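13 April 2020, bench notes, plate racking

Read the Prument handling guideline again before starting. Section 7 wants "a defined and repeatable grasp approach for all rigid tableware." Fine on paper. It assumes the plate is on a fixture at a known height, and ours are on the floor, sometimes one on top of another.

Things I don't buy:

- The 27 mm minimum finger opening. Who measured that, and on what? A rim grasp needs far less. Marites Abella asked Ernbridge in January and got the same PDF back.
- "Wrist view shall be unobstructed." With two fingers it never is. I'd accept "target rim visible between the fingers" and log it that way.
- Glare isn't mentioned once. Glossy glaze under strong light washes out part of the rim, and the rule still lets you call that a clear view.

What I'm keeping: one plate per grasp, stack kept clear of the rack, stop and re-home after any slip. Form 415 gets filled in even for dull runs, though I doubt anyone at Virnham reads it.

Open: does the rule on floor condition cover flaking patches? Ours has one close to the pick spot. Wrote to Ní Mhurchú. Until there's an answer I'm not signing the compliance line.

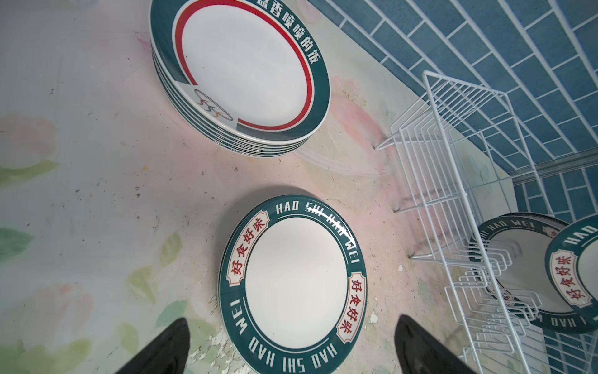 *Photo: wrist camera, plate racking bench. Credit M. Abella.*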